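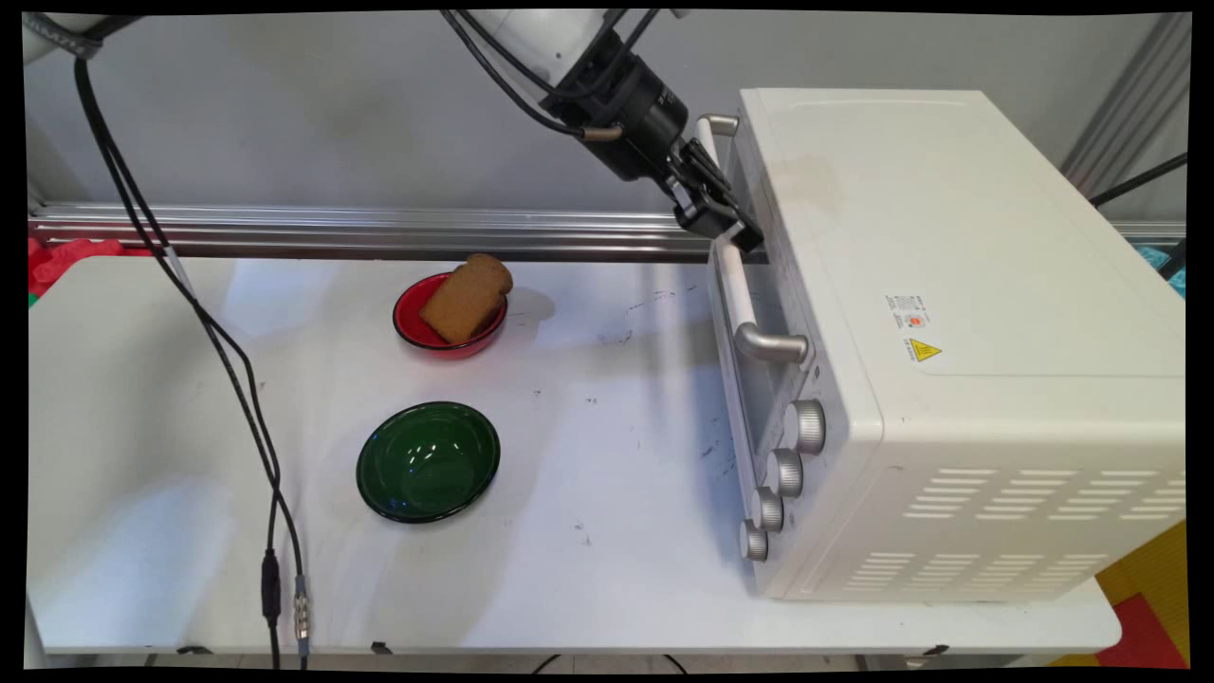
Off-white countertop toaster oven, long silver handle

Toaster oven as your only oven, is it doable?

crumbtray_kel
Fri 27 October
So the big oven in my rental is dead and the landlord says December at the earliest. I've got a countertop toaster oven and two kids who eat like wolves. Has anybody cooked this way for weeks? I can do toast and frozen fries, but I want real dinners, and my sister expects a pie from me. Help!

noltau_nights
I did it for 6 months in a studio and gained weight, so yes. Get a quarter sheet pan and measure the inside before you buy it. Chicken thighs, sausages with peppers, salmon, all great. Drop the temp 25 degrees from whatever the recipe says or the tops will burn.

Janelle Dagdag
Gonna disagree on the 25 degrees. Mine runs cold, and everything came out pale when I followed that advice. Buy a cheap oven thermometer and find out what yours does first. Some of them swing all over the place.

noltau_nights
Fair, mine was a tiny one and the food sat right under the element. Thermometer is a good call.

crumbtray_kel
Ordered one. What about the pie though??

pancake_dad
Skip the pie, make a galette. Smaller, flatter, no tall crust getting scorched up top. Foil over it for the first half.

Efraín Condori
No no, foil at the END, once the crust has color. Cover it early and you steam it and get a sad soft crust. I've baked three pies in mine (the 8 inch kind) and they were fine on the lowest rack.

pancake_dad
My galettes are not sad, thank you very much. But sure, for a full pie I'd go with Efraín's way.

Janelle Dagdag
Also pull it away from the wall when it's running, and don't store bread bags on top. Ask me how I know.

crumbtray_kel
Thermometer came and it reads 30 low, so Janelle wins that one. Thighs tonight, test pie on Sunday with foil at the end. Does anyone have a good apple filling that isn't soupy?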